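Kerkik Tabletop Teaching Project
Progress report to Onsri, second period
Prepared by Letay Demissie
28/10/2020

Where we are

The short version for anyone reading this between meetings: the arm presses the button, the arm mostly moves the bottle, and the arm does not yet do one after the other without somebody in the room holding their breath. That is a little behind the plan we sent you in April and a little ahead of what Khôi privately expected.

The plan asked for two ways of showing the robot a task. In the first, a person takes hold of the arm and walks it through the motion. In the second, a person sits at the far side of the lab with the Driteck hand controller and drives it remotely, watching the wrist camera on a screen. Both are now running. We have up to 4000 demonstrations on disk, of which a fair number are of Khôi learning to use the hand controller. Those are labeled as such and will not be used for training, although Yupin argues they would give the robot some humility.

Teaching by hand

This was supposed to be the easy half. The arm goes slack, you push it where you want, and it records. In practice people push it in ways they would never push anything else. Siriporn leads it like a reluctant dance partner, all from the elbow, and her recordings are smooth and slow. Mine are fast and have a wobble at the end where I let go too soon. The learned motion faithfully reproduced my wobble, and I have been asked to stop contributing.

We also found that a hand on the wrist gets into the camera's view. The first trained version hesitated in front of the button until one of us reached in, apparently having concluded that a human hand was part of the procedure. We have since fitted a handle further up the arm and recorded that set again. The cost was nine days and some pride.

Teaching by remote control

Remote driving avoids the hand problem and introduces several others. The operator has only the wrist view to go on, and judging depth from it is hard. Lamduan rewrote the controller mapping so that a small movement of the thumb no longer sends the gripper off across the table, and the number of aborted runs dropped enough that we stopped complaining about it at lunch.

The button task is the one we use to train new operators. It has a wide base and a green top that says "YES!", so it offers encouragement along with a target. The operator starts with the fingers open beside it, closes them, moves over and presses. Starting open matters to us because the bottle task starts the same way, and we want the robot to decide what it is doing from what it sees and not from how its fingers happen to be set.
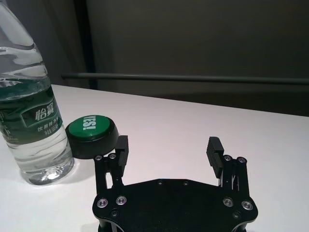 Combining the two tasks

Pressing the button and moving the water bottle share a table, and the distances are tight. With the bottle on the left and the button just beside it, the left finger is already close to the button before anything has been asked of it. Operators learn to back away first. The robot has picked this up from the remote demonstrations and not at all from the hand-taught ones, where people simply lifted the arm clear without thinking.

Over 70 trials of the button alone, the current version succeeded in all but 2. For the combined task we ran 22 trials and would prefer to give you a figure next time. The usual failure is that it presses the button, goes to the bottle, and then returns to press the button again, as if checking that it had been heard.

Money and equipment

Spending is within the agreed budget, apart from replacement fingertip pads, which wear faster under remote driving. We blame enthusiasm. The Namer workstation arrived late but works, and training that used to take a night now finishes by mid-afternoon. We would like to move what is left in the travel line, all of it, to pads and a second hand controller. There has not been much travel.

Next period

Lamduan will mix hand-taught and remote demonstrations in a single training set and compare it with each alone. Siriporn is writing a one-page guide for operators, currently three pages. Khôi will record the combined task with the bottle and button swapped, to find out whether the robot knows what a button is or only knows where we keep it.

We need one decision from you: whether visitors from Onsri wish to drive the arm themselves at the next review. If so, please send names ahead so that Yupin can schedule practice time, and we will order more pads.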